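## 4.3 Clearance check before a walking run

Applies to all Sultwood kitchen layouts, simulated and physical. The floor must be confirmed clear before the gait controller is enabled.

1. Load the layout and set the robot to **Stand**.
2. Pitch the head camera down until the floor between the robot and the cabinets fills most of the view.
3. Confirm that the planks next to the foot are bare.
4. Set the minimum aisle width to 1000 mm. For side-stepping, 800 mm is permitted.
5. Mark the island, the cabinet fronts, the refrigerator and the baseboard as fixed obstacles. Include the lower corners of the island end panel.

> **Caution:** Do not mark shadows or glossy highlights as obstacles. False entries shorten the planned path and can stop the robot in mid-stride.

> **Note:** Error 39 means the floor plane was not found. Repeat step 2.

6. Save the camera view with the run record. Runs without a saved view are rejected at review (contact: Gholamreza Moradi).

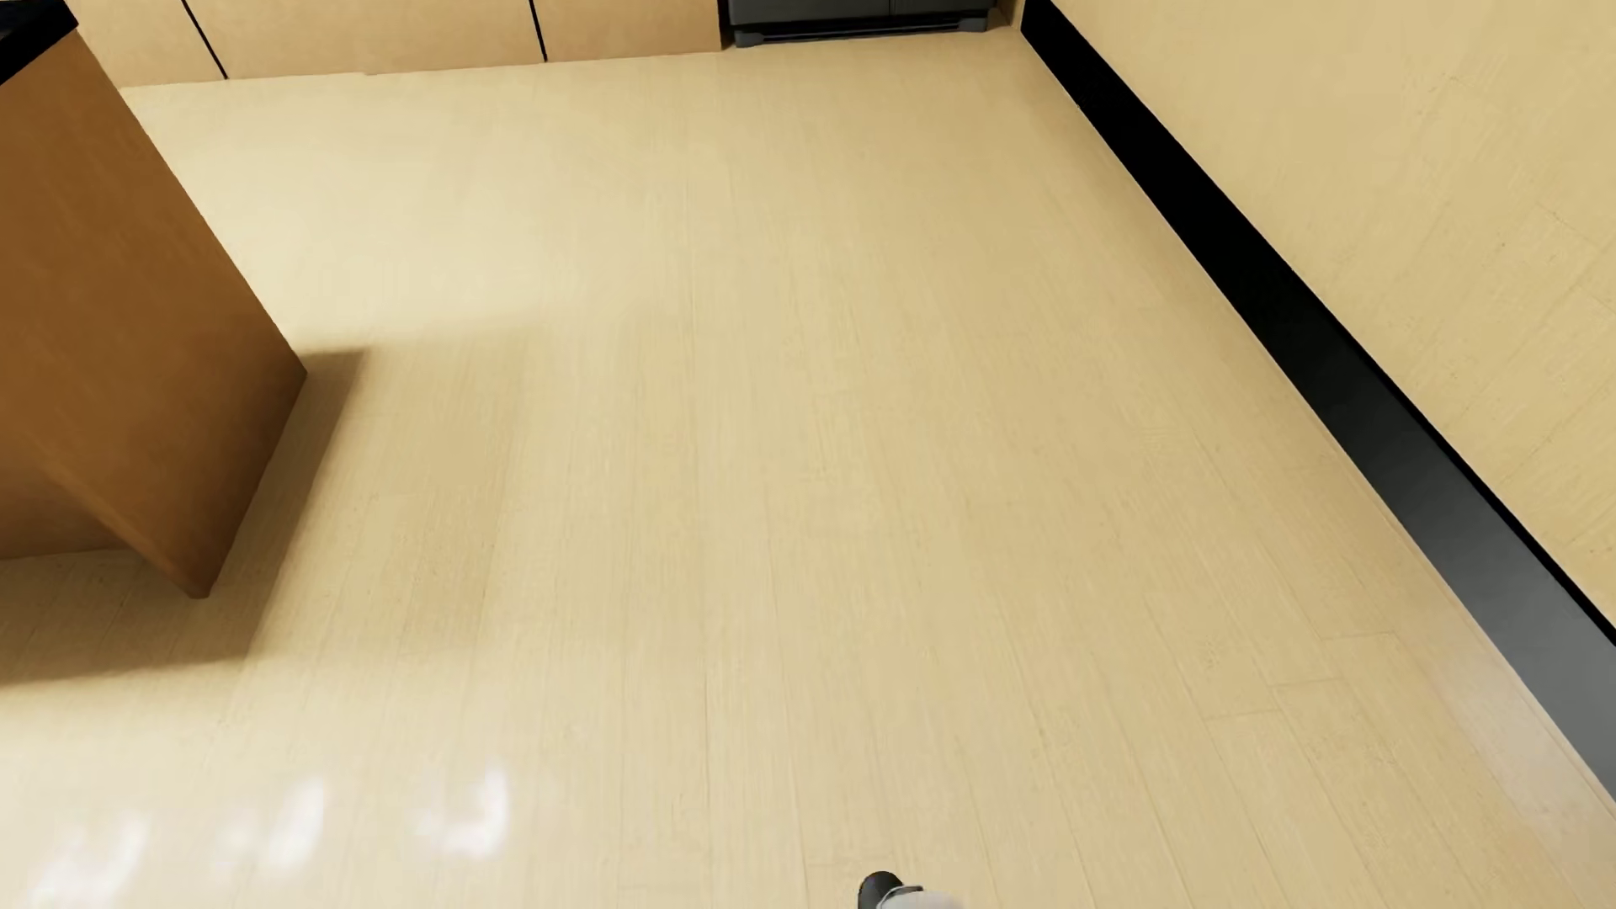 ## 4.4 Enabling the gait controller

Hold **Enable** until the status line reads READY.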